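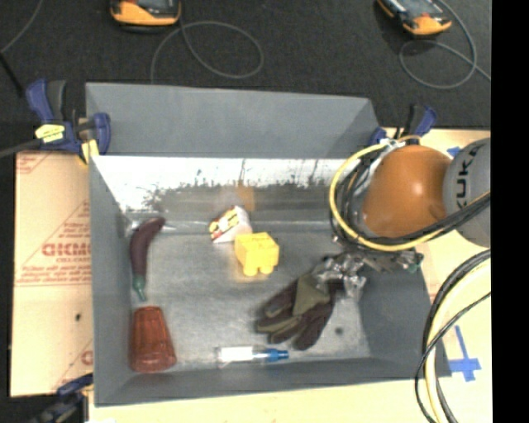

A toy eggplant and a ridged tumbler among the items in an open grey bin.

The Waltel instrument, built to study the thin outer atmosphere of Mars, has completed its final round of thermal tests at the Arnasby Space Laboratory. The work, which ended on 09/07/2023, exposed the flight model to the range of temperatures it will meet in orbit.

Waltel is a compact spectrometer designed to record faint ultraviolet light given off by hydrogen and oxygen as they escape from the planet. Its measurements will help researchers to estimate how quickly Mars is losing what remains of its water.

"The detector held its calibration through every cycle," said Liliana Marras, instrument lead at Arnasby. "We saw a small drift in one of the 12 channels during the coldest stage, and it can be corrected in the ground software."

The flight model spent 40 days in the vacuum chamber. A second unit – known as Mamo – will remain at the laboratory, where engineers will use it to rehearse commands before they are sent to the spacecraft.

Waltel will travel aboard the Nedero orbiter and is expected to operate for two years, returning roughly 50 observations a week. Berhanu Admasu, who heads the science team, said that the first months would be given over to the southern summer, when dust lifts water vapour high above the surface.

Delivery to the spacecraft integration hall is planned for September. Vibration tests with the complete orbiter will follow.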